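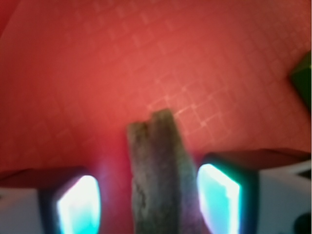 Stela Pîrvu writes that students name an object before they have looked at its surface, and she would have them write down texture first.

Unit 3: Sorting by Surface

Work from the tray. Use the Statness sheet, one line per object, and take 5 minutes for the first pass. Note texture, then edges, then color. Leave the name column blank until the end.
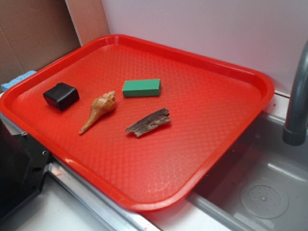

Fig. 2. Shell and green block on the red tray.

Compare a curved outline with a straight one. Reading: Munro, Drotach reader, p. 337.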